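Project report: an intent classifier for the Culen help desk
Thảo Diệp
Tuesday, September 21, 2021

1. Background

Culen is the student housing office's chat assistant. It answers questions about rent dates, repairs, keys and moving out. When I took it over in May it had 20 intents, and its training sentences had nearly all been written by the developers. Students do not write like that. They leave out question marks, put two requests in one message and call the same thing by several names.

The aim of the project was to replace the written training sentences with real messages, and to see whether the classifier improved on messages it had not met before.

2. Data

The housing office gave me an export of 4000 messages with names and room numbers removed. I labelled them in Pluvgate, a small annotation tool from our department. A second student, working from the same guidelines, labelled part of the set so that we could compare.

We disagreed most often on repairs. "Window won't shut and it's freezing" could be a repair request or a heating complaint, and the guidelines did not say which. I rewrote that section and labelled those messages again.
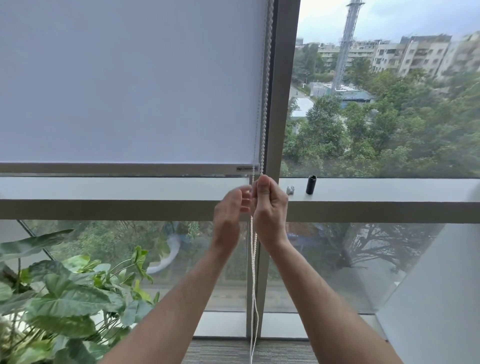
After labelling, 11 of the original intents remained. The others were either never used or could not be told apart from their neighbours. "Ask for key" and "lost key" were merged, and the assistant now asks a follow-up question.

3. Training and testing

The model was trained with Stostix, using its default settings apart from the confidence threshold, which I raised. Messages below the threshold go to a member of staff. Test messages were taken from the last weeks of the export, so none of them were older than the training data.

The new model did better on repairs and moving out. It did worse on rent dates, where the old sentences had been fairly close to what students type. I put some of the old sentences back for that intent and the loss went away.

4. Problems

Messages with 2 requests are still handled badly. The model picks one and ignores the other. I tried splitting on "and" and on full stops, but this broke too many ordinary sentences and I took it out again.

Deployment to the Ghanem server was slower than planned. The build failed whenever the model file was larger than the upload limit, and the log gave no useful message. The file is now fetched from storage when the server starts.

5. Further work

The labelling guidelines are in the project folder with the test script. Whoever continues should start with the double requests, then check the threshold again once the autumn messages are in.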